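Covberg workshop opens its two-armed kitchen robot build to visitors
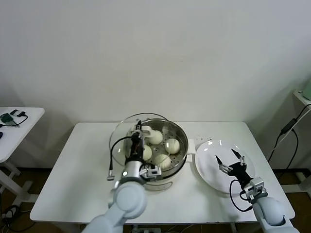
Members of the Covberg shared workshop will open their doors on Wednesday to show Saludo, a two-armed robot they are building to do small kitchen jobs. The project began in January on a borrowed workbench and now has its own corner of the building. The task at present is moving steamed buns from a steamer to a plate, one at a time. The left gripper works down among the buns in the tray, while the right one, with its two thin pointed fingers, is held over the plate. Buns are soft and easily marked, so much of the recent work has gone into how firmly the grippers close.

"We started with wooden blocks and moved on to food once the arms stopped dropping them," said Erlinda Yap, who leads the build. "The wiring still needs tidying and we would like help with that."

The group has logged 355 practice runs so far. Parts have cost less than planned, and the mounting brackets were made on the workshop's own machines. The control software, named Pesis by the members, will be shared free of charge when the next version is ready - drawings for the brackets will follow.

The open evening starts at 6.30pm at the workshop on Lidano Street. Entry is free and there is room for up to 46 people. Children under 10 must come with an adult. Places can be booked at the workshop desk or by telephone during opening hours.

ENDS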